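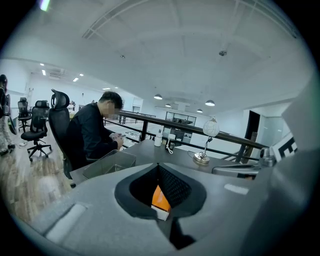 Figure 4.1 View from the camera on a hand-held gripper with a light gray body. The desk, the railing and the pendant lamps appear in the background.

Chapter 4
Comparing Hand-Held Grippers

In Chapter 3 you mounted a camera and checked its focus. This chapter is about choosing between grippers when each one carries its own camera. The body of the tool always takes up part of the view, and the shape of the body decides how much of the work stays visible.

The examples come from the Firkuvbridge trials, run by Azlan Gunawan in December. His team recorded 186 short clips with two grippers, the Gameck and the Casell, and threw out 14 of them for blur. Room, lighting and operator were kept the same. Only the tool changed. 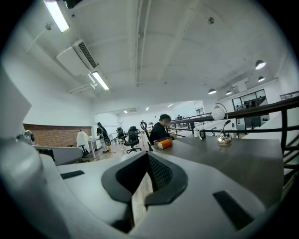 Figure 4.2 View past a white gripper, with one finger rising along the left side. A long desk runs back along the right.

Before reading Section 4.1, look at both figures and make a rough sketch of each. Shade the part covered by the gripper. Keep your sketches, as you will need them for the grid method in Section 4.3.

Key terms: finger, occlusion, wide-angle distortion, working area

4.1 Measuring what the camera sees
4.2 Finger shape and reach
4.3 The grid method
4.4 Writing up a comparison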